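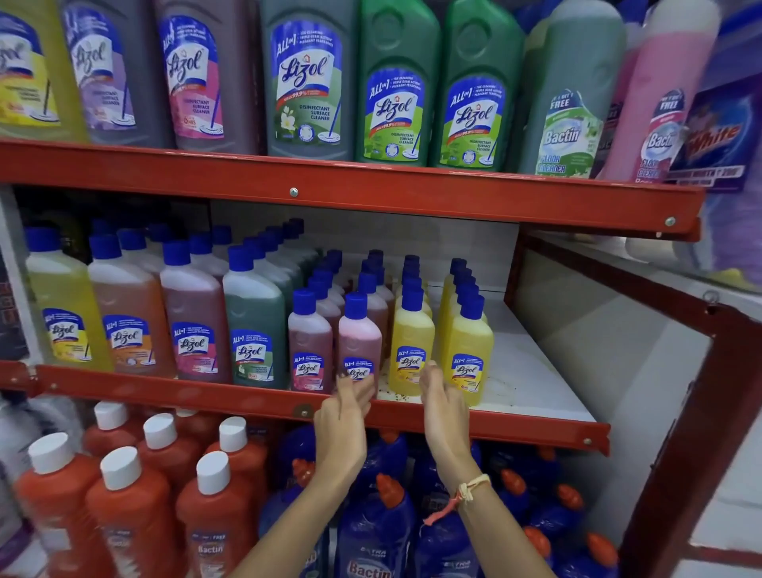 Floor cleaners on a red metal shelf, with Lizol in the top row

On paying somebody to clear a house of spirits
Sławomir Sadowski
3/14/22

I want to write about money, and about people who take it for removing a ghost. I have lived in Randgate for 12 years and in this time I have met four persons who do this work. Two of them I respect. The other two I would not let into my kitchen.

First I should say where I stand, so the reader does not have to guess. I believe that some houses have something in them. My grandmother believed it, and she was a practical woman who kept hens and could repair a roof. I do not know what this something is. When I hear a man explain it to me with great certainty, in levels and ranks, I begin to look for my coat.

In September my neighbour Eirlys Rosser had trouble on her upstairs landing. She heard steps at night and twice she smelled pipe tobacco, although no one in her house has ever smoked. She did not sleep well and she became afraid to go to the bathroom. A friend gave her a telephone number. The man came from the other side of the county, stayed for less than an hour and asked for 200 pounds. When he was already at the door he told her that the spirit was only "sent to the edge", and that it would come back if she did not book a second visit. The price of the second visit was higher.

This is the thing I object to. I do not object to the 200 pounds very much, because the man has petrol to buy and an evening is an evening. I object to the second sentence, the one at the door. A frightened woman pays for peace, and he sold her half of it and kept the other half in his bag.

I have discussed this with Catrin Bowen, who has been doing house blessings here for longer than I have been in the country. Her rule is that she names the price by telephone before she puts on her shoes, and the price includes coming back. If the noises continue, she returns and takes nothing. I asked if people abuse this. She told me that one family called her back five times, and that on the fifth visit they mostly wanted to talk about their son. She did not seem to mind. She stayed for supper.

Rhun Probert disagrees with both of us. He is a lay reader at the chapel in Bidside, and he thinks any payment at all is wrong. A blessing is a gift that passes through your hands, he says, and you cannot sell what was never yours. I find this beautiful and I also find it a little easy. Rhun has a pension. Catrin cleans offices in the morning, and when she gives an evening to a family in trouble she is tired the next day. The priest who blessed my parents' flat at Christmas received an envelope, every year, and I never heard anyone call him a merchant. We did not speak about the envelope, it lay on the table next to the candle. Perhaps this silence was the decent part of it, or perhaps it was only manners. 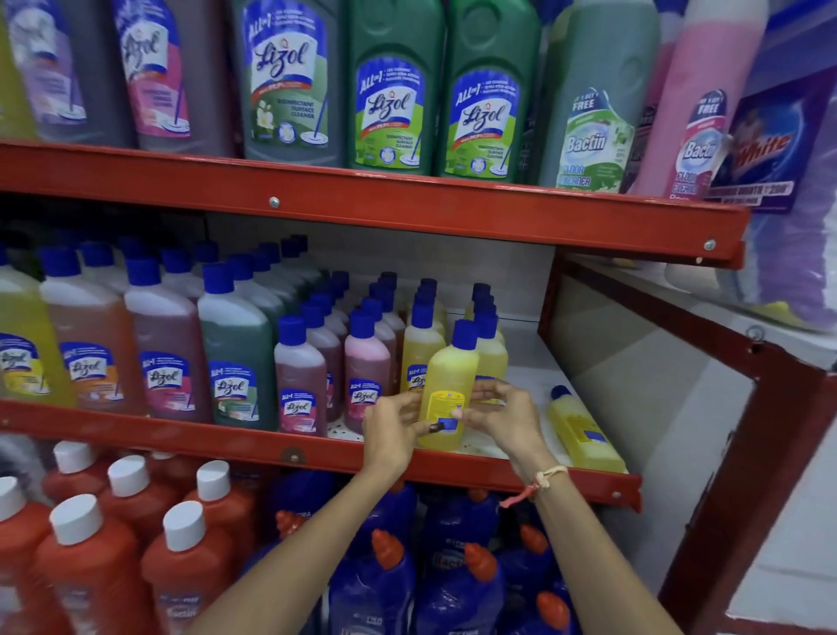 But the envelope had one quality which I think is important. It was the same if the year had been good or bad. The priest did not walk through our rooms and discover a second ghost behind the wardrobe. When the payment depends on how much evil is found, a great deal of evil will be found, and I would say this about damp inspectors also.

There is a local group on the internet where people from our area write about these subjects. It has 983 members, and I read it more often than is good for me. What I see there is a kind of ladder. Somebody writes that the dog is barking at a wall. The first answers are kind: check the pipes, check for mice, say a prayer. Then comes a person who asks to speak privately. After one week the same owner of the dog writes that she has an attachment, that it is old, that it follows her family from the mother's side, and that she is collecting money. The dog is not mentioned any more.

I do not say that each of these private persons is a liar. Some of them believe every word, and I think they can do more harm than the liars, because a liar knows when to stop. A sincere man with a price list has no reason to stop.

Aminu Akpan, with whom I work, grew up in a church where deliverance prayers were held often and in full voice. He told me that the prayers themselves did not disturb him as a child. What disturbed him was the way certain people were looked at afterwards, as if they had been dirty and might become dirty again. I think about this with Eirlys. She is seventy-one, and a stranger told her that her home was weak. For months she repeated this word to me across the fence.

So what do I ask for? I do not want a law. A law would need somebody to decide which spirits are real, and I cannot imagine the form one would have to fill in. I want some ordinary habits. Say the whole price before you come. Do not do the work on a person who is alone and crying; ask her to invite a sister or a neighbour. If she does not sleep or eat, tell her to see the doctor as well, and say it first, before the candles. And never, when you are leaving, mention a thing that will come back.
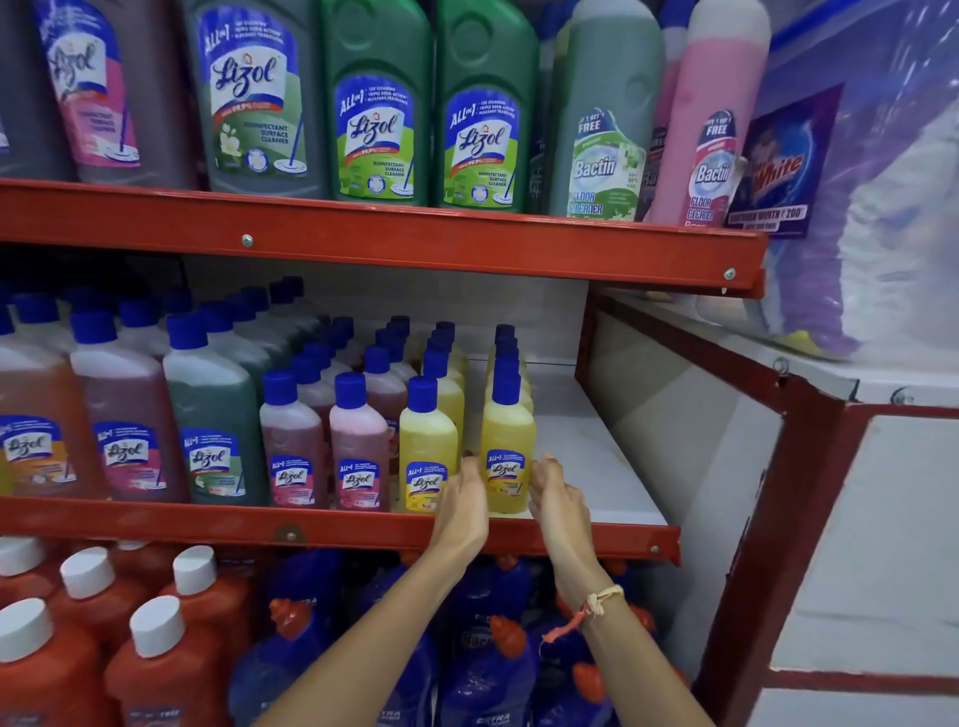

Should a person who has already paid ask for the money back?

I would ask once, politely and in writing, and I would keep a copy of the letter. Eirlys did this and got no reply. She lost the money, but she did not book the second visit, and Catrin went in instead and sat with her on the landing for one evening with the lamp on. The steps are still heard sometimes. Eirlys says good night to them now and goes to the bathroom.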